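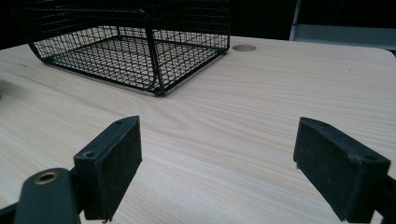

Figura 1. Pinza manual abierta sobre la mesa de trabajo, con la cesta de malla negra al fondo.

Automatizar sin vaciar la sala: lo que cambia para quienes trabajan en Berisha
Proyecto de fin de curso. Octubre de 2019

1. Por qué elegimos este tema

Cuando empezamos a buscar un lugar de trabajo donde estudiar la automatización de cerca, todos pensábamos en una fábrica grande, con brazos enormes detrás de una valla. Al final acabamos en Berisha, un taller de preparación de menaje de Arkville, y nos alegramos mucho de ello, porque allí el cambio ocurre encima de una mesa y se puede preguntar a la persona que está al lado (con paciencia infinita, todo hay que decirlo; interrumpimos bastante y siempre nos contestaron con cariño).

El taller recibe vasos, tazas y cestas de varios comedores, los ordena y los devuelve listos para servir. Trabajan allí 11 personas. Desde la primavera, seis de ellas dedican parte del turno a Jerkuron, el proyecto interno con el que se quiere que un robot aprenda a colocar y retirar piezas de las cestas. Para enseñarle, la persona hace la tarea con una pinza de mano, y los movimientos quedan grabados como demostraciones.

2. Cómo es el trabajo ahora

La mesa de demostraciones es de madera clara y se deja bastante despejada. Lo que más nos sorprendió es lo despacio que se trabaja. Una empleada que lleva media vida colocando tazas nos explicó que al principio lo hacía a su ritmo de siempre y le salían grabaciones inservibles: demasiado rápidas, con giros de muñeca que ningún brazo mecánico iba a poder repetir. Tuvo que aprender otra vez su propio oficio, más lento y con solo dos dedos.
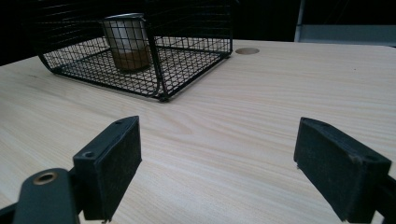

También hay que variar. Si el vaso se deja siempre en el mismo punto, el robot aprende ese punto y poco más, así que en el taller se han acostumbrado a cambiar el sitio y a empezar desde posiciones distintas. En la hoja de registro que nos dejaron consultar constaban 1.204 demostraciones, y todavía faltaban las de las piezas apilables, que según el equipo son las peores con diferencia.

3. Lo que nos contaron

Hicimos entrevistas en tres turnos. Esperábamos encontrar miedo a perder el puesto y lo encontramos, no vamos a negarlo, sobre todo entre quienes todavía no han usado la pinza. Entre quienes sí la usan las preocupaciones eran más concretas: el cansancio de la muñeca, el aburrimiento de repetir, y una pregunta que nos dejó pensando en el autobús de vuelta, la de si enseñar a una máquina debería pagarse igual que colocar vasos. De momento se paga igual.

Hubo cosas buenas, claro. Dos empleados con dolor de espalda agradecían mucho no cargar cestas durante esas horas, y varios disfrutaban de que por fin alguien les preguntara cómo hacen las cosas y por qué.

4. Límites y siguientes pasos

No pudimos ver el robot funcionando solo, porque esas pruebas se hacen en la sede de Drirnstead y no conseguimos permiso a tiempo. Tampoco hablamos con los comedores que reciben el menaje. Nos gustaría volver el próximo curso y repetir las mismas entrevistas, con las mismas preguntas, para ver qué ha pasado con el reparto de horas y con el asunto del salario.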